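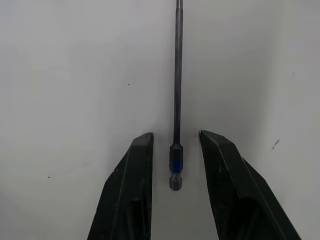

Changing the bit in a pen-style electric screwdriver

I put this off for a long time, on the theory that anyone who owns a screwdriver can work out how the end comes off. Then I looked at the bits in our shared drawer at Pralturberg and counted how many had chewed tips or scratched grooves. So, a page. Skeptics may skip to the part about tape.

First, a word about what you're buying. Sellers love to talk about bits. You'll be told that the finish matters, that the color of the band matters, that a set of 30 beats a set of 25. I have used the expensive Wegener set and the Skokunach bits that come loose in a bag, and for the sort of light assembly most of us do I can't tell them apart with my eyes shut. What does matter is the back end. You want a hex shank with a proper groove cut around it near the end, and you want it to be the size your tool takes. Check the tool's leaflet. "Universal" on a packet means very little.

What you need

The screwdriver
The bit you're taking out and the one going in
A pale, clean surface to work on (small dark parts vanish on a dark bench)
A dry rag
Colored tape, if you plan to mark things

Step 1. Switch it off

Take your finger away from the button and, if the tool has a lock or a power switch, use it. Plenty of guides make a drama out of this. It's a small motor and it isn't going to take your hand off, but a long bit that starts turning while you're gripping it will give you a nasty pinch.

Step 2. Stand it up

Hold the body upright with the base down on the table and the bit pointing at the ceiling. Most people do this job in mid-air, one hand on each end, and then wonder why the bit went under the radiator. With the base resting on something flat, one hand only has to steady the tool and the other is free for the bit.

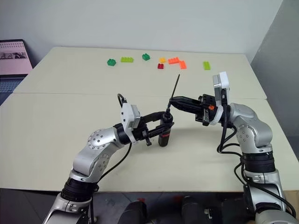

Tool upright on the table, bit pointing up.

Grip the body itself. If you squeeze the collar at the top you may be holding shut the very thing you're trying to open.

Step 3. Take the old bit out

Find out which kind of holder you have before you pull. On a sliding collar, move the collar (up on some tools, down on others, and I've met both from the same maker) and lift the bit straight out. On a magnetic or spring-held socket there's nothing to slide and you simply pull. Straight is the important word. A long thin shaft makes a tempting lever, and rocking it side to side is how the socket gets sloppy.

If it won't move, wipe your fingers and the shaft with the rag and try again. I don't believe in spraying oil in there. Corina Sandu does, and she and I have agreed to keep separate screwdrivers.

Step 4. Look before you put the new one in

Wipe the shank. Grit in the groove will stop the bit seating and you'll blame the tool. Look down into the socket too, and tip it over to knock out anything loose.

Step 5. Seat the new bit

Hold the bit by the shaft, hex end down, and lower it in. Turn it slightly until the flats line up, then push. With a spring holder you should feel a small click. Don't trust the click — tug the bit gently and see if it stays. I'd say roughly one in 7 of mine hasn't gone home the first time.

Step 6. Test it on something you don't care about

Run it for a second in the air and watch the tip. A little wobble is normal on a long bit, whatever the packaging says. A big wobble means it's crooked, or bent, and a bent one goes in the trash. Then drive one screw into scrap before touching the real job.

About the tape

I used to think marking tools was for people who enjoy labels more than work. I've come partway around. A strip of tape costs nothing, and you can spot your own driver from across a table. 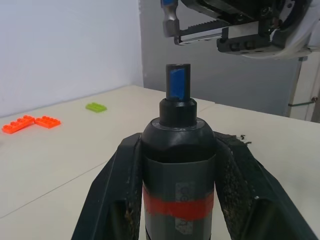 Blue tape on the shaft, red around the body.

Keep tape off anything that has to slide, and off the part of the bit that goes into the socket. Pick two colors and write down what they mean, or in February you'll be standing there with no idea. The Trivton storage rack, at 1,475 for the full version, promises to do away with all this. We borrowed one. It holds screwdrivers.

If the bit keeps falling out after all of the above, try a different bit in the same tool, then the same bit in a different tool. That will tell you which of the two to replace, and it's usually the cheaper one.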